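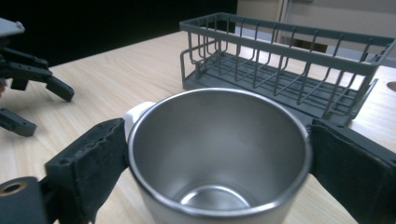
A steel mug with a white handle. Coffee first, then the episode.

About Pliltberg

Pliltberg is a fan site for people who love reality TV and want to talk about it the minute the credits roll. We write recaps, run prediction pools and keep a very large spreadsheet of who voted for whom (and who swore they didn't!).

The site started as a long email chain between a few friends who couldn't get enough of dating shows and island competitions. The emails got out of hand, so we moved them online – and strangers started reading. Our archive now holds 2,836 posts covering 341 seasons, and yes, that includes the singing show that got pulled after two episodes. We still miss it.

There are 11 of us writing these days, spread over four time zones. Each writer sticks with a show for the full season, so you get the same voice from premiere to reunion. Spoilers stay out of headlines and always go below the fold.

Our prediction pool is called Nivo. It's free, it opens in June for the summer shows, and you can change your picks right up until the first elimination. Last summer 200 of you played, and the finale chat was a blast!

Want to write for us? Send a sample recap of any episode you like through the contact form. Old seasons are welcome, too.

Page updated 2022-06-18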